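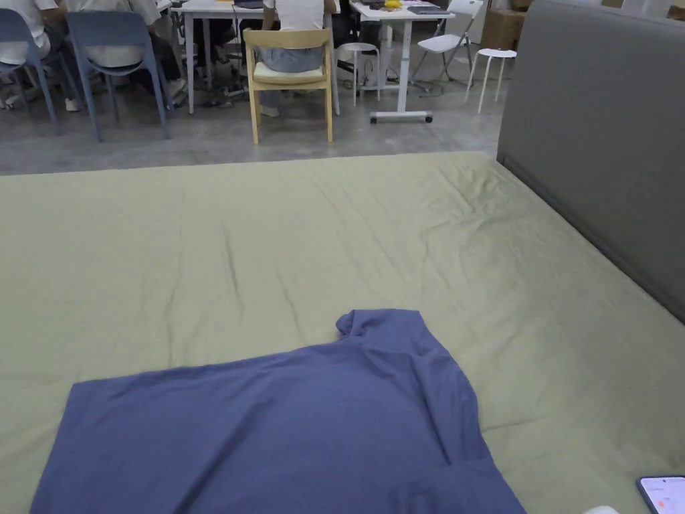
Shirt spread flat on the bed, phone beside it

Gripper finger drifts partway through folding a shirt

Asked by Panagiotis Stan

We record shirt folding on a bed with hand-held grippers, two fingers each, and the same grippers go on the arm for playback. Since Friday the right finger on one of them closes late. It starts fine, then after around 300 cycles it lags the left one by 2 mm or so and the hem slips out. The software (Clikeck) throws fault 213 and stops. Recalibrating clears it, then it comes back.

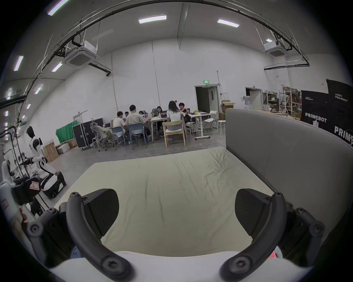
I have already swapped the cable and reloaded the firmware. The other gripper on the same controller is fine. Is 213 a motor fault? The manual only says "position mismatch."

2 answers

Darren Bainbridge
Accepted answer

213 is not a motor fault by itself. It means the encoder and the commanded position disagree. If recalibrating clears it and it creeps back, something is slipping. Look at the screws at the finger joints first. Power off and pull the battery before you put your hands near the linkage, as ours closed on a guy's thumb when the fault reset by itself. 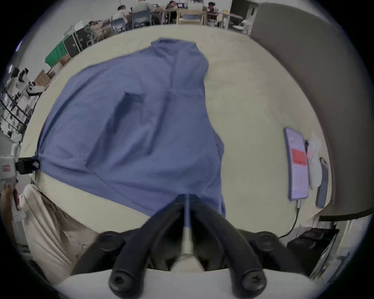 Take each joint screw out, clean off the old threadlocker, put on a drop of medium strength and let it sit overnight. Mark the head and the joint with a paint pen so you can see if it moves again. Recalibrate after that, with nothing between the fingers. I would also throw out whatever you recorded since Friday with that gripper. The widths will be wrong.

mercado_shop
Had the same code on a Sikis. Ended up buying a new one. Check your power supply maybe

Comment from Panagiotis Stan: Joint screw on the right side was loose, a quarter turn at least. Running it again tomorrow.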